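Why Did the Robot Stop?
A story about a red button, for readers who like machines

By Solange Delaunay

Have you ever pressed a button in an elevator and nothing happened? You pressed it again, maybe harder. Then you waited. It is a little annoying, but nothing bad comes from it.

Now think about a robot that is much stronger than you. If you press its stop button and nothing happens, that is a serious problem. In this article I want to tell you about one such problem. It happened in March in a workshop in Imville, where a team was teaching a robot called Skuvel to work with its two hands.

What is an emergency stop?

An emergency stop is a button for bad moments. It is usually big, round and red, and it has the shape of a mushroom. The shape is chosen so that a person can hit it fast, with a finger, a palm or even an elbow. You do not have to look for a small switch or remember a password.

When you push it, the button goes down and stays down. It does not jump back like the key of a piano. To start the machine again, somebody must release the button, and often this is done with a little twist. Then that person must also give a separate command to start. The machine should never begin to move only because the button came up again.

What went wrong with Skuvel

Skuvel was made by a small company named Deschamps. The robot had a stop button on a stand next to its table. One morning an engineer saw that the left arm was moving too far to the side. It was going slowly, but it was going to the wrong place, so she pushed the button.

The right arm stopped. The left arm continued.

It continued for 2 seconds. This does not sound long. But count it aloud, and imagine that your fingers are near a closing door. Then the left arm stopped too, and everybody in the room could breathe again. No one was hurt, as all the people were standing behind the yellow line on the floor.

Looking for the reason

The team did not switch the robot on again that day. First they wanted to understand. They looked at the button and it was fine. They looked at the motors and these were fine also. The trouble was in between.

The stop signal went to the right arm through a wire of its own. For the left arm, it had to pass through the computer. On most days this worked so quickly that you could not see a difference. But on this morning the computer was very busy, and the message "stop!" had to wait in a line behind other messages, like you wait in a line for ice cream.

A stop message must not stand in a line! It must have its own road, with no traffic on it.

The repair

The team put in a second wire, so that the button now cuts the power to the motors of both arms. The computer is still told about the stop, but it is not asked for permission. After this they tested the button 48 times, with the arms high, low, fast and slow. Both arms stopped together every time.

There was another change. In the computer world called Zoltemel, where Skuvel practices before it works in the real room, the team added red buttons on the table. A practice world is made of pictures and math, so a crash there breaks nothing. The robot can do nearly 1,000 practice rounds in it before lunch – and it never gets tired or hungry.

Words to know

Emergency stop: a button that makes a machine stop in a dangerous moment.
Signal: a message that travels through a wire or through the air.
Simulation: a practice world inside a computer.
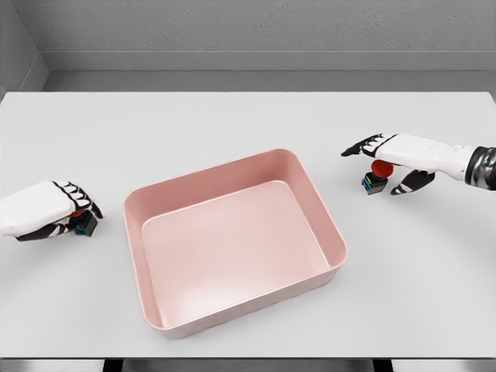

Why must a stop button stay down after you push it?
It stays down so that the machine cannot start again by accident while people are still close to it. Someone has to check that all is safe, and only then release the button.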